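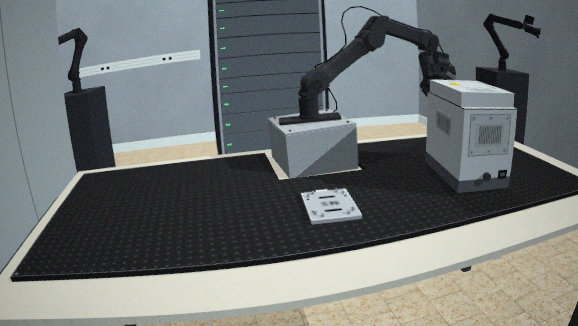 Amr Hamdy

May, early, kettle on

Rain again in the night, and the gutter over the back door is still dripping onto the step. I put the bucket under it and went up to look at the beans before breakfast. 21 out of 25 have come through. The four that haven't are all at the fence end, where the soil stays cold until the afternoon. I poked a finger in and found one seed gone soft, so I've pushed in spares and will leave it at that.

The slugs have had two of the lettuces down to the stalk. I moved the rest into the cold frame and shut the lid.

Walked down to the allotment shop at nine for string and a bag of compost. The 40 litre bags are up in price again and they only had the peat-free one, which is what I wanted anyway. Carried it home on my shoulder and had to stop twice on the hill. My knee was all right going up and bad coming down, same as last week.

Spent the middle of the day on the shed. The felt has lifted along one side and water has been getting in behind the shelf with the paint tins. I took everything out and stood it on the grass. Threw away three tins that had set solid and a box of screws that had rusted into one lump. Found my father's dibber, which I thought had gone in the move. The handle is split but it will take some glue and a clamp. I nailed the felt back down with what clout nails I had left and ran out a foot short of the end, so there's a brick on that bit for now.

Lunch was bread and the last of the lentil soup. It was better than on the first day, more lemon in it.

The letter from the water people came. The meter reading is wrong, they have 184 where I make it a good deal less. I rang and waited, then gave up and wrote down the number to try again in the morning. I must remember to read the meter first with the torch, as the cover is stiff and the glass is always fogged.

Potatoes: earthed up the first row, left the second. The leaves on the second are smaller and a bit yellow at the edges. Could be the rain washing the feed out, could be that I planted them too shallow. I'll give them some of the comfrey water at the weekend if I can stand the smell.

My sister phoned at six. She wants tomato plants, four if I can spare them, and I said yes, though they are leggy this year from being on the wrong windowsill. She is bringing back the big fork. We talked about Mum's table and who has room for it. Neither of us has, so it stays where it is another year.

Still light at half past eight. Went out once more with the torch and picked slugs off the path, then shut the cold frame properly and came in.

Tomorrow: clout nails, meter, string up the peas.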